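# Rikau bedroom set

Welcome, and thank you for taking an interest in our little corner of robot learning! Rikau is a collection of tidying tasks shown by hand, recorded in bedrooms that people really sleep in. We carry a pair of hand-held grippers from home to home, do the chores with them (slowly, and with a fair amount of muttering), and save what the gripper cameras saw along with how the fingers moved.

The set holds 3000 demonstrations from 36 homes. Each one lives in its own folder, with the left and right grippers stored separately, so you can train on one hand alone if two feel like too much to start with.

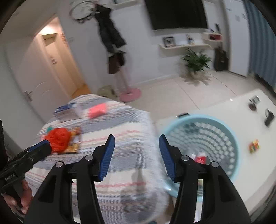

**Rivadeneira, November**

Both grippers are over the bed in this room, and the things lying on the striped bedspread are the kind we like best for practice: a mesh bag, a pink box, a clear plastic package. Bags and soft packaging change shape every time you pinch them, and a policy that has only met stiff boxes tends to squeeze far too hard. The round basket on the white table belongs to the `basket` task family, and the cluttered tabletop was left as it stood.

## Before you train

- Start with the `flaltis` split, which has 2000 demonstrations and the cleanest timing.
- Failed grasps are kept and marked `retry`. Please don't throw them out too quickly, we've found them very useful!
- Finger width is in millimeters, measured between the pads.
- Lighting varies a lot from home to home.

Questions and corrections go to Dardo Arancibia through the issue tracker. He reads everything, though replies can take a while during recording months.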